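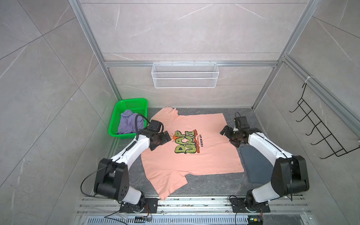 Figure 2. The Jutis booth from the fixed camera, both arms over a printed T-shirt, with the green basket at the back left.

3.2 Collecting the demonstrations

I should say up front that when our group signed up for the Villska student challenge I pictured most of the semester going into training models. It went into laundry. We had 14 weeks from first power-up to the final run, and I'd guess more than half of them were spent picking up shirts, putting down shirts and arguing over what a flat shirt is. (Section 3.3 has the definition we settled on, and I still don't love it!)

The booth is simple enough. Two arms sit side by side on an aluminium rail along the front edge, and everything they handle goes on the dark grey surface in front of them. We called the project Jutis, and the teleoperation software we wrote for it is Eltero, a fairly thin layer that passes the operator's hand movements to the arms and saves joint positions and video together. Each run has one fixed view of the whole booth plus a view from each wrist. Early on I wanted to drop the wrist views to save disk space, and I was outvoted, thankfully, as the ablation in Section 5 makes painfully clear.

An episode starts when the operator closes the first gripper on the cloth and ends when they press the pedal. In between they can do whatever they like, and they did. One of us always went for the collar first. Another would lift by the hem, let the whole thing hang and have a bit of a look at it before deciding anything. We never wrote a rule about this. I was keen to keep the variety in, and I also didn't fancy policing my classmates' folding habits for a whole semester.

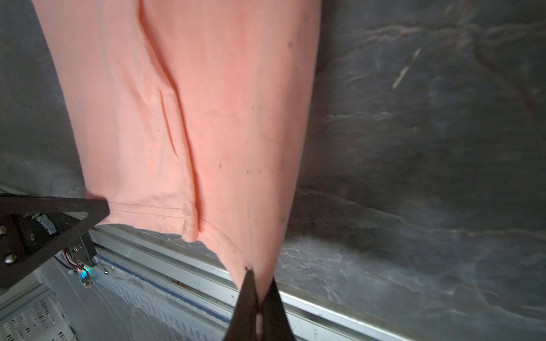 Hanging cloth is the part I find hardest to teleoperate. With a knit fabric you get one long fold down the middle, the hem turns out to be somewhere you didn't expect, and the fingertips have hold of a bit you'd never have picked on purpose. From the fixed camera the arm itself often blocks the grasp, so our operators learnt to drive from the wrist view for the last few centimetres and glance back up for the rest. It took me three sessions to stop overshooting. A couple of the others got it in one, which was annoying.

We recorded 613 episodes in total. Of those, 286 were T-shirts and 148 were towels, and the remainder were mixed runs where the operator moved from one kind of item to another without stopping. We kept the failures and tagged them. A failure could be a dropped corner, a double grasp (both layers when you wanted one) or a timeout, and plenty of episodes managed two of those at once. Tags were added by a second student who hadn't driven the run, working from the fixed view, and where the tagger and the driver disagreed we watched it again over lunch and took a vote.

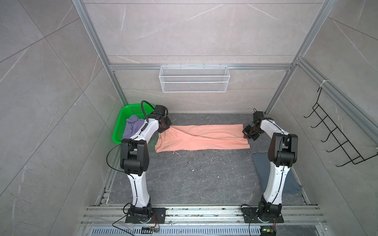
Towels were meant to be the easy case. We used them for the warm-up exercise, one gripper on each end, pull until the cloth is just under tension, then stop. The stopping is where it went wrong. The arms have no force sensing at the fingertips, so Eltero estimates tension from motor current, and the estimate lags by enough that a new operator keeps pulling. Our fix was to play a low hum in the headphones that rises with the current. Crude, yes, but everyone got better within an afternoon and I'd do it again tomorrow.

Between episodes we reset by hand. The reset sheet says to shake the item out and drop it from elbow height, so that the starting shape is never one we've arranged. Other cloths were allowed to stay in the booth, lying off to one side or heaped in the basket, and we left them in the recordings on purpose. A clean background would've given us nicer numbers, but the Villska rules allow clutter in the final and I didn't want to meet it there for the first time.
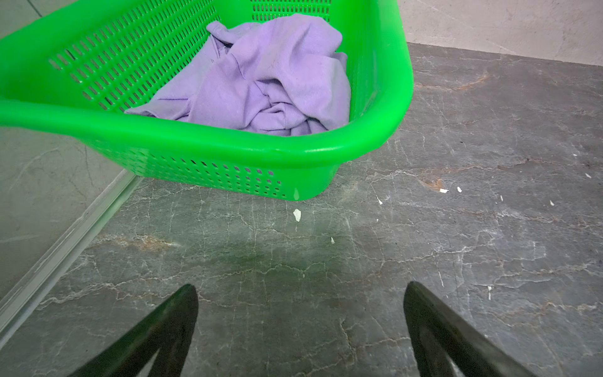 Basket pick-ups came last, in January, after the folding data was done. The approach is run with the fingers open and the wrist tilted so the rim stays in view, then down over the edge and into the heap. We tried a straight vertical approach first and kept knocking the rim. The perforated sides also gave our depth estimate no end of grief: it would read the slots as floor one moment and basket the next. In the end we masked the basket by colour, a bright green being about the friendliest thing you could ask a student to threshold, and fed the policy the masked image alongside the raw one.

All the episodes were then trimmed, resampled to a common rate and copied to the shared drive at the Nygård lab, where the training runs in Section 4 were done.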